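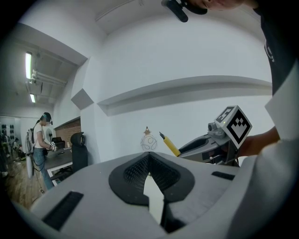 Susunlow Handheld Set

README, February 2022

Recordings made by the student robotics club at Gultton College as its project for the year. Club members carry out short table tasks with hand-held grippers, and the recordings are used to train the club's arm for the Dusstead competition in July.

Contents

The set holds 82 recordings in 2 folders:

pens/ – picking up marker pens and putting them in a cup
handover/ – passing an object from one gripper to another

Each recording has a video file, a track of the gripper position and a text file with the task name and the member's number. Names are not stored.

How it was recorded

The grippers carry marker cubes, and members wear a head-mounted device while they work. More than one person may be recording at the same time, so other members, their grippers and their cables appear in many of the videos. Lighting is the ordinary ceiling lighting of the club room.

Known problems

In handover/ the 2 position tracks can drift apart if a marker cube is turned away for long. Check them against the video before training.
Some pens/ recordings start before the gripper has been closed and opened once. Trim these with the Shenoy script in tools/.
File times are local and were not corrected when the clocks changed.

Use

Free for teaching and club work. Ask the club before putting copies online, as faces can be seen in parts of the video. Report broken files on the project page, giving the folder and the recording number.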